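Gripper drops to full force after protective stop, fingers flexing

Forum > Hardware and end effectors > Parallel grippers

Started January 2023. Status: open

feltline
Posts: 128

Looking for anyone who has seen this with a two-finger electric gripper from Hyvönen on a Zuko controller.

Setup: six-axis arm, gripper on the tool flange, wrist camera just behind it. Control is over Modbus RTU through the tool connector. The job is picking kitchen utensils off a white table and putting them in a bin. Force limit is set to 28 percent for everything with a plastic handle. Firmware on the gripper is whatever shipped. The controller software is current.

The fault: if the arm goes into a protective stop while the gripper is closing, and the stop is then cleared from the pendant, the gripper finishes its close at full force. The force register still reads 28 when I poll it. The motor current says otherwise. It peaks at 913 mA on the recovery close. A normal close at the same setting stays well under half of that.

So far it has snapped a slotted spoon at the neck and bent the fingers enough that the tips crossed. They sprang back. One operator had a hand near the table when the stop was cleared and pulled it away in time. I have taken the cell out of use without the guard in place until this is understood.

Sequence to reproduce:

1. Write force, speed and position. Gripper starts to close.
2. Trigger a protective stop by pushing on the forearm.
3. Wait. The length of the wait appears not to matter.
4. Clear the stop from the pendant.
5. Gripper closes at full force, without any new command from the program.

Step 5 is the part I object to.
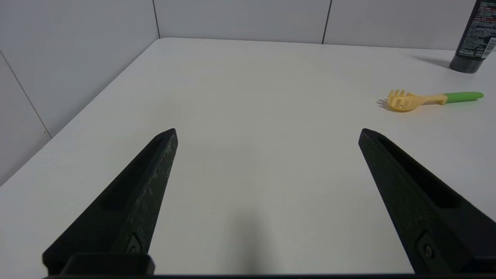

The approach is low and close to flat, fingers open wide, and the close is commanded only when the part is between the tips. Thin necks are the worst case. On a spaghetti server the fingers travel nearly the whole stroke before they touch anything, so there is plenty of time for a stop to land in the middle of the move.

Questions. Is the gripper losing tool power during the stop and coming back with defaults? If so, why does the register still read 28? And is there a way to make it hold position on power return?

pallet_nine
Posts: 2204

Check tool power first. On Zuko controllers a protective stop should not drop the 24 V at the tool connector. An emergency stop can, depending on how the safety I/O is configured. If somebody has mapped the protective stop to the same output you will get exactly this.

The register reading 28 means nothing by itself. Many drivers cache the last written value and report that. Are you reading the device or reading the driver?

feltline

Reading through the driver. I will put a USB adapter on the bus and read it directly.

Tool power looks fine on a multimeter during the stop. A meter would miss a short dip.

ostrava_k
Posts: 61

Scope it. A meter is no use for this.

We had a similar failure on a Prolance cell. The cause was the cable at the wrist. When the forearm was pushed, the connector moved enough to break the supply for a few milliseconds. The gripper rebooted and the arm did not notice. Everyone blamed the stop, and the stop was only what happened at the same time as the push.

Try triggering the protective stop without touching the arm.

grindstone
Posts: 738

I would argue with the whole approach. A force limit in a gripper register is not a safety function. It is a process setting. If a hand can be in reach when the stop is cleared, the risk assessment has to assume full force from the gripper at any moment, with or without this bug. Fixing the firmware does not change that.

feltline

I don't disagree on the safety part. The guard stays on. I still want the gripper to do what its register says, and I am still breaking utensils.

grindstone

Then it is two problems and they should go in two tickets. Unexpected motion on reset is one. Wrong force is the other. If you send them to the vendor as one item you will get an answer to the easier one.

pallet_nine

Agree with that. Unexpected motion on reset is the serious one. Wrong force is an annoyance.

tern_and_co
Posts: 19

Not an annoyance if you handle glass. Ours cracked a jar and the cell was down for the rest of the shift while we got the pieces out of the conveyor.

Same gripper family, older controller. We never found the cause. We replaced the gripper and it went away, which I know is not an answer.

feltline

Results.

Protective stop triggered in software, arm not touched: fault occurs. So the cable is not needed to produce it. I reseated and strain-relieved the connector anyway.

Scope on the 24 V line: there is a dip. It happens when the stop is cleared, not when it is triggered. The supply goes low for 2 ms and recovers.

Direct read of the gripper over the USB adapter: force register reads 28 before the stop, 28 during it and 100 after the dip. The driver keeps reporting 28 throughout. pallet_nine was right about the cache.

What I can't explain is why it moves. A reboot with default force should leave it sitting there waiting for activation.

ostrava_k

Unless it is not a full reboot. If the dip is long enough to reset the comms processor and short enough that the motor controller survives, the motor side still holds the old target position. Comms side comes up with defaults and passes them down. Old target, new force. It closes.

You could test that by varying the dip. Put the gripper on a bench supply with a MOSFET in the line and cut it for different times.

grindstone

Do that with the fingers off.

feltline

Fingers were off.

Bench results, gripper alone, no arm:

Dip of 1 ms: no effect.
Dip of 2 ms: force goes to 100, motion resumes toward the old target.
Dip of 20 ms: full reset, gripper inactive, no motion until activated.

That matches what ostrava_k described. The arm's supply happens to land in the bad window.

pallet_nine

Good work. The gripper vendor will say the supply is out of spec and the controller vendor will say the gripper should tolerate it. Both have a point.

For a workaround, a capacitor across the tool supply close to the gripper should carry it through a dip that short. Check the inrush limit of the tool connector before you size it. Too large and the controller will fault on power-up with an overcurrent.

ostrava_k

I would not use a capacitor. It hides the dip on a good day and moves you to a different part of the window on a bad one. As it ages the value falls and you are back where you started, with no warning.

Better to feed the gripper from a separate supply outside the arm and switch it through the safety relay. Then an interruption is always a long one and you get the clean reset.

pallet_nine

That means an external cable down the arm, and on a six-axis with a wrist camera there is already enough hanging off it. A capacitor rated well over the working voltage will outlast the gripper belts.

ostrava_k

We ran an external cable for two years without trouble. It needs a proper dress pack. I accept it is more work.

grindstone

Neither of those addresses reset behavior at the program level. Whatever you do with the power, put this in the recovery routine:

On stop detected, read the actual finger position and write it back as the target. On stop cleared, deactivate the gripper, wait, reactivate, rewrite force and speed, read them back from the device, and only then allow a position command. If the readback does not match, halt.

Deactivating will drop whatever it is holding. With utensils over a table that is acceptable. With tern_and_co's jars it is not.

tern_and_co

Correct, we can't drop. We would have to hold on to the part and have a person clear it.

feltline

Tried the routine. Two comments.

Writing the actual position back during the stop works, and it is enough by itself to prevent the motion. After the dip the force is still wrong but the target is where the fingers already are, so nothing moves. That leaves the part held at whatever grip it had.

The deactivate and reactivate step causes a full open and close on our unit for calibration. I did not like that with the arm parked low over the table, so the routine now raises the arm to a clear height first, at reduced speed.

The driver cache had to be bypassed for the readback. There is a flag for it that is not in the manual. I found it in the header file.

tern_and_co

Could you post the name of the flag?

feltline

force_device_read, set to 1 before opening the port. Setting it afterward is accepted and ignored.

It slows polling down considerably. I only use it in the recovery routine.

harrow_lane
Posts: 4

Reading this with some concern, we have the same pair at our Feltitz site. Is there any indication when the fault has happened, other than the current? Our grippers have no direct bus access once installed.

feltline

The status byte shows the activation bit set and the fault byte clear, so no. Finger speed is the only visible sign. Speed goes to its default along with force, and the close is clearly quicker than the one before it.

If you log motor current through the driver, that value is live and not cached. Set an alarm on it.

grindstone

And keep people out until it's fixed. An alarm on current goes off after the fingers have closed.

harrow_lane

Understood. Ours is fenced, with an interlocked door. The stop can be cleared only from outside.

feltline

Tickets are in, two of them as suggested. The gripper vendor has the scope traces and the bench results and has reproduced the 2 ms case. They are looking at having the motor side discard its target whenever the comms side restarts. No date for it beyond "February at the earliest."

The controller vendor has asked for the serial number of the tool board and for the safety configuration file. Nothing back from them yet.

For now the cell runs with the guard on, the recovery routine in place and no capacitor. I have not ruled out the external supply. Finger screws were checked for torque after the flexing and one had backed out a quarter turn, so anyone who has had a full-force close should look at theirs.

pallet_nine

Threadlocker on those, the medium grade. Post the firmware version when you get it, please. I have four of these on the shelf that I'd like to update before they go out.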